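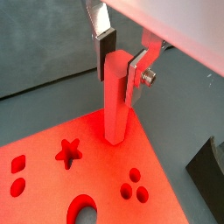 Hexagonal peg over the shape-sorting board.

October 2023

We have been in the new apartment since August and I can finally write about the move without getting annoyed. Several people asked how it went after my post about giving notice on the house. It went fine in the end. A lot of it came down to whether things fit, and I got that wrong more often than I expected.

The new place is 677 square feet. The house in Tukau was more than twice that, plus a garage. I knew the number before we signed and thought I understood it. I had walked through the apartment with nothing in it and it felt big. Rooms do that when they have no furniture. I took photos of every room and no measurements, and if I could change one thing it would be that.

The first estimate from Drirnetti was $3369, based on a list I filled in online. The form asks for items by room and I did it from memory at the kitchen table. I left out everything in the crawl space, both bookcases in the hall, and the workbench. When the estimator came to the house she went through it again with a tablet and was polite about the difference. We had two choices: pay more or take less. We took less. The final bill was only a little over the first number, and we sold or gave away the workbench, one bookcase, the guest bed, and most of what was in the garage.

Selling things took longer than packing. The guest bed was listed for three weeks. People say they are coming and then don't. I lowered the price twice and then put it on the curb with a sign, and it was gone before dinner. The workbench sold for $100 to a man who brought his own straps and had it loaded in a few minutes. I missed it more than I thought I would. I still reach for the drawer where the tape measure used to be.

The sofa was the real trouble. It is a Divitz three-seater we bought when we got married, and it cost $2000, which was a lot for us then and would be a lot for us now. I measured the length and the depth. I measured the wall it was going on. I did not measure the door at the top of the stairs or the landing in front of it, where you have to turn. The movers tried it flat, on its end, and on its back with the feet off. On its back with the feet off it got halfway and then the arm caught on the door frame. They took the door off its hinges. It caught in the same spot.

They put it down on the landing and we all stood there. One of them said he could take it to storage. I asked for an hour, and he said they would bring up the boxes first.
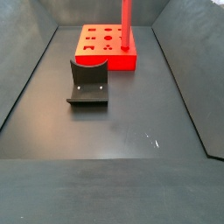
Rostyslav Prokopenko left a comment on my August post that I should have paid attention to: "Measure the diagonal depth of the sofa, from the top of the back to the front bottom edge. Then measure the narrowest point on the route, including the trim. If the first number is bigger than the second, sell it now while you still have a garage to sell it from." I read that the night before the move, thought it was good advice, and went back to wrapping plates.

For anyone who is where I was, the diagonal depth on ours is 34 inches and the opening with the door off is 32 and a half. You can't argue with that. Cushions squash but the frame doesn't.

What got it in was taking the back off. Many sofas come apart this way and I had no idea ours did. There is a flap of fabric along the bottom at the rear, held with staples, and behind it are bolts. My wife found a thread online from someone with the same model. We pulled the staples with a flathead screwdriver, took out the bolts, and the back lifted straight up off two brackets. After that it went through the door with room for fingers. Putting it back together was harder. One of the bolts cross-threaded and I had to back it out and start over, and the fabric flap is held on with safety pins at the moment. I own a staple gun. It is in a box.

The rest of the apartment went together over a couple of weekends. The remaining bookcase went in the bedroom, turned sideways to make a divider. The dining table has its leaf out permanently and the leaf lives under the bed. We bought a narrow cabinet for the bathroom, returned it, and bought a narrower one. Before the second one I cut a piece of cardboard to the size of the base and left it on the floor for two days to see if we tripped on it. We didn't. I have done the same thing with every purchase since.

The neighborhood is good. We are a block off Guerreiro Street and there is a bakery that opens at six. Parking is bad. The water pressure is better than at the house. The upstairs neighbor walks heavily but goes to bed early.

There are still boxes in the hall closet marked "office misc" and I have not needed anything from them. I will give it until spring. Next post will probably be about the balcony, where I am trying to work out if a folding table and two chairs leave enough space to open the door.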